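Plultent, which builds pick-and-place equipment for commercial laundries, has released interim results from its home garment-handling project, Drinia. The short version is that a two-finger machine can now fold a towel or a T-shirt on a clear table at a useful rate. It can't yet be relied on to fold a padded jacket on a bed.

The project began in May with demonstrations recorded by people using hand-held grippers. Operators worked in occupied homes, on beds, sofas and kitchen tables, and residents were asked not to tidy up first. The collection closed at 3000 demonstrations. After review, 2646 were kept for training. The rest were dropped, mostly for lost position tracking or because the operator finished the task with a bare hand.

Of the demonstrations kept, 505 involve outerwear. Kristine Catacutan, who manages the Drinia data set, said this group took the longest to label. "With a towel you have four corners and you can name them. With a jacket in a heap, two reviewers will disagree on whether they're looking at a sleeve or a side panel. We had to let them mark a region as unknown."

Background clutter raises the error rate further. A soft item gripped in the middle of a bed may lie close to other clothes, cords and straps, and the gripper's own arms block part of the view from below. Bedding wrapped in clear plastic is a separate problem: under window light it returns white streaks that the software tends to read as cloth edges.

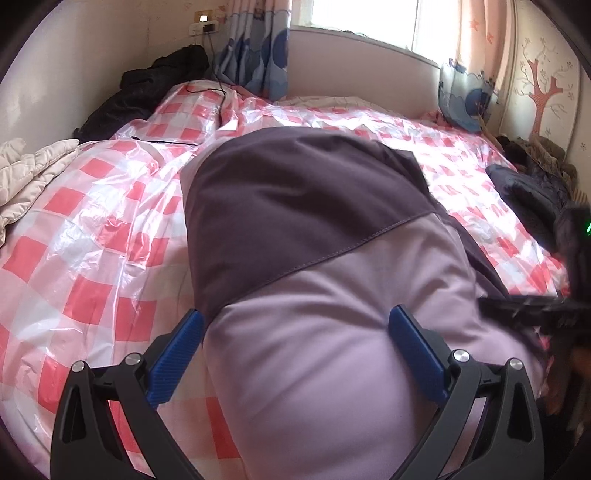
## Test results

The robot tests used a fixed arm with the same finger geometry as the hand-held tool. Each garment type was attempted 100 times, with a person placing the item in a random pose before each attempt. A fold counted as complete if the final outline fell within the target rectangle and no part of the garment hung over the edge of the work surface.

| Item | Surface | Attempts | Completed |
|---|---|---|---|
| Hand towel | Table | 100 | 94 |
| T-shirt | Table | 100 | 81 |
| T-shirt | Bed | 100 | 58 |
| Padded jacket | Table | 100 | 37 |
| Padded jacket | Bed | 100 | 12 |

Plultent lists three main causes of failure with jackets. The fingers often close on the outer shell alone, so the filling shifts and the fold springs open after release. Zippers jam between the pads and stop the fingers short of full closure. On a mattress, the surface drops under load, and the arm arrives at a height where the cloth no longer is.

Derek Dawber, the company's test engineer, said the last of these has a partial fix. A force reading at the wrist lets the arm stop on contact and correct its height before it grips. The bed figures in the table were taken with this correction turned on. Without it, the team stopped the jacket series early to protect the fingers.

Cycle time is also well short of what a household would accept. The T-shirt fold on a table averages 71 seconds. The jacket fold, when it completes, takes more than four minutes, and most of that is spent on repeated grasps at the same sleeve.

Dark folds are a particular source of repeat grasps. Where a dark purple panel overlaps another of the same color, the boundary between layers may show only as a crease or a thin line of stitching. Paler panels and piped seams are easier to track, and the current software gives them extra weight when it plans the next grip.

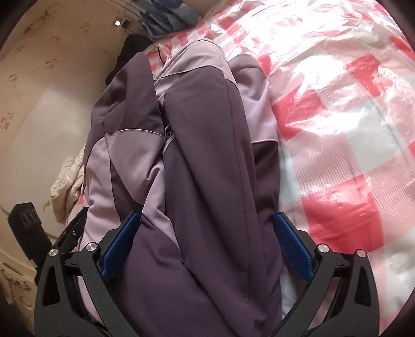
**CLUSGATE, 5 Jan 2018.** Samonte, the contract laundry operator, confirmed that it will run a shop-floor trial of the Drinia software at its Clusgate plant. The trial is limited to flat goods and T-shirts. Jackets, bedding with filling and anything with a hood are excluded.

Milagros Dumlao, operations manager at the plant, said the station will sit at the end of an existing line and take items that have already been pressed. "They come to it flat and the right way up. That removes most of what makes this hard in a bedroom. We need to know whether it can hold its rate through a full shift."

Staff will continue to fold by hand on the parallel line, and no positions are affected during the trial, according to the company. Rejects from the machine will go to a manual table and be logged by cause. Milagros Javier, who represents the finishing department, has asked that the log be shared with floor staff as well as with Plultent. Samonte said it has agreed to this.

Mbali Van Wyk, research lead at Plultent, said a home product is not on the company's schedule. Work on outerwear will continue with a new finger pad of softer rubber and a second camera mounted above the work area to reduce the blocked view. A further round of jacket demonstrations is planned, with more dark garments and more reflective bedding. The jacket tests will be repeated with the same scoring rules once the new pads are fitted.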